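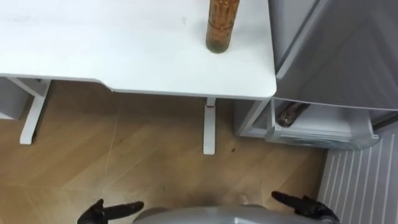
Wana at work, with both grippers empty and the fridge drawer pulled out a little.

THE ROBOT THAT SAID IT HAD SHUT THE DRAWER

Have you ever told a grown-up that your room was tidy, and really believed it, and then they opened the door?

Then you already know quite a lot about Wana.

Wana is a robot with two arms, a grey body and a camera where your eyes would be. It works in a test kitchen at a small company called Custach, where the job is about as glamorous as it sounds. Wana takes bottles out of a fridge drawer and stands them on a white table. On other runs it does the whole thing backwards. At the end of a run it shuts the drawer and sends a message that says DONE.

One afternoon in January, Wana sent its DONE. The drawer was open.

It wasn't open by much. Noelia Arrieta, who was running the tests, assumed she'd bumped it herself. She shut it and started again. Wana moved its bottles, gave the air a firm and confident push, and sent another DONE. The drawer was open again, and this time Noelia had been standing on the other side of the room with a sandwich.

Was Wana lying?

No. To tell a lie you have to know the true answer and say a different one on purpose. Wana can't do that. It isn't clever enough to fib, which is a point in its favour.

Wana was wrong, and it was wrong in a very tidy way. To see how, you need to know what shutting a drawer looks like from inside a robot.

When you shut a drawer, you do a lot of things without noticing. You see where the drawer is. You feel it touch your hand. You feel it slide, and you hear the bump at the end. If there's no bump, you look down and find a sock in the way.

Wana's instructions for shutting a drawer went like this:

Step 1. Look for the drawer.
Step 2. Work out where the front of it is.
Step 3. Put a gripper in front of it.
Step 4. Move the gripper forward until it gets to the place where a shut drawer would be.
Step 5. Say DONE.

Read Step 4 again. Wana had to check where its gripper was. It never had to check where the drawer was. If the gripper got to the right place, Wana decided the drawer must have gone along for the ride.

Usually it had. Out of 257 test runs, the trick worked in all but 60. You might think that's pretty good. Now imagine a front door that stays open that often, and think about the possums.

So why did the gripper miss?

Custach's first guess was that the drawer was slippery. They wiped it, and then it was a clean drawer that stayed open.

The second guess was that Wana's arm was weak. Nicanor Benítez asked the arm to push against a scale, and it pushed quite hard enough. (He then asked it to push against his hand, and was told off by Sheena Lennox, who looks after safety. More about Sheena later.)

The third guess came from Nicanor's aunt Encarnación, who had only come in to borrow his car keys. She watched one run and said, "It's going underneath."

She was right. The gripper was sliding forward below the drawer, touching nothing whatsoever, and arriving exactly where it meant to arrive.

Eyes that are a little bit off

Try this. Hold a pencil in each hand, stretch your arms out in front of you, and touch the two points together. Easy. Now shut one eye and do it again. It gets harder, because your brain has less to go on when it works out how far away things are.

Robots have this trouble all the time. A camera picture is flat, and the world is lumpy. Wana has to turn a flat picture into real places: how high, how far, how much to the left. To do that sum, it needs to know precisely where its camera is and which way the camera is tipped. Measuring that is called calibration (say it cal-i-BRAY-shun).

Somebody had cleaned Wana's camera in December. They did a lovely job. They also tipped it by less than the thickness of a coin, and didn't measure it again.

A tiny tip doesn't sound like much, but it grows. Lay a ruler on the floor and turn one end by a smidge, and the other end hardly moves. Now imagine the ruler is as long as your street. The further away a thing is, the bigger the mistake gets. By the time Wana's sums reached the drawer, the drawer in Wana's head was lower than the drawer in the kitchen.

So the gripper went to the drawer in Wana's head, and shut that one beautifully.

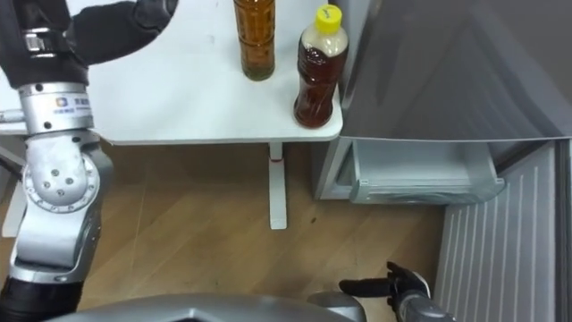 Two bottles on the table, one with a bright yellow cap, and the drawer open beside them.

Is an open drawer such a big deal?

A fair question. Nobody's ever had to flee a building because of one. But think it through with me.

First, there's the fridge. Cold air gets out and warm air gets in, and whatever is in the drawer slowly stops being cold. If it's milk, you'll find out eventually.

Then there are shins. A drawer that sticks out at knee height is a very good way to meet the floor, especially if you're carrying something.

And then there are the bottles, and Sheena Lennox worried about those most of all. Look at the bottle with the yellow cap. It's close to the corner of the table. If Wana's sums could be wrong about a drawer, they could be wrong about a table too. Put a bottle down just past the edge and you've put it down on nothing. Tables are strict about this.

None of the bottles fell during the tests. Sheena wasn't impressed by that. She says a thing that hasn't fallen yet is only a thing that hasn't fallen yet, and then she writes it in her notebook and underlines it.

What Sheena did

Sheena stopped the tests. She has a big red button for this, and she's the calmest person you'll ever see press one. When the button goes down, the motors stop and people can get near the robot safely. After that, she made three rules for the room.

No one stands within reach of the arms while they're switched on, even if the robot looks as though it's having a rest. A robot waiting for its next instruction and a robot that has finished for the day can look exactly the same.

No hands in the drawer during a run. If Wana couldn't tell whether the drawer was open, it certainly couldn't tell whether there were fingers in it.

And only plastic bottles would be used in new tests until the fault was fixed.

Nicanor thought the second rule was aimed at him. It was.

Hunting for the fault

A robot keeps a diary of everything it does, called a log. It's the dullest diary in the world. Wana's log for that afternoon had 3938 lines in it, and most of them said things like "arm moved" and "arm moved" and, for a bit of variety, "arm moved".

Montserrat Miranda read the lot, with a mug of tea and a ruler so she wouldn't lose her place. On line 2127 she found what she was looking for. Wana had written "drawer closed", and just above it there was a number for how hard the gripper had been pushing. The number was zero.

Think about that. You can't shut a drawer without pushing on it. Wana had felt nothing at all and carried on, because no instruction had ever told it that nothing was strange. The clue had been sitting in the diary the whole time. Wana simply had no reason to read its own diary. (Do you?)

Fixing it

The camera was easy. Montserrat measured it again, using a board with black and white squares like a chessboard. The robot looks at the board from lots of angles. The real squares are all the same size, so it can work out where its camera must be. It took her less time than finding the board, which was behind the door.

If they'd stopped there, the drawer would have shut nicely until the next person gave the camera a wipe. So they fixed the instructions as well. The new ones go like this:

Step 1. Look for the drawer.
Step 2. Work out where the front of it is.
Step 3. Put a gripper in front of it.
Step 4. Move forward, and feel for a push. No push? Stop.
Step 5. Take the gripper away and look again.
Step 6. If the drawer is shut, say DONE. If it's still open, try once more.
Step 7. If it's open after that, say HELP.

Noelia is fondest of Step 7. The old Wana had no way to ask for help, so it never did, and everyone thought it was doing splendidly. The new Wana asks quite often. In its first week it asked for help because of a tea towel, a shadow, and Nicanor.

Be the robot

You need two people, a drawer with nothing breakable in it, and a scarf.

One of you is the robot. Have a good look at the open drawer, then put the scarf over your eyes. The other person is the engineer and gently turns the robot a tiny bit to one side. Now, robot, reach out slowly with one flat hand and push the drawer shut. Keep your other hand behind your back, well away from getting pinched.

Did you miss? How did you know? Most people know straight away, because their hand didn't feel anything. That's Step 4.

Swap over and try it in thick oven mitts. It's much harder to tell a soft touch from no touch at all, and you may find yourself feeling sorry for Wana.

Words to keep

Calibration: measuring a robot's camera or arm so that its sums match the real world.

Gripper: a robot's hand, more or less. Wana's are black and have fingers.

Log: the robot's diary. Bring tea.

Fault: something that isn't working as it should. A fault can be in the metal, in the instructions, or in whoever cleaned the camera, who has asked us not to print a name.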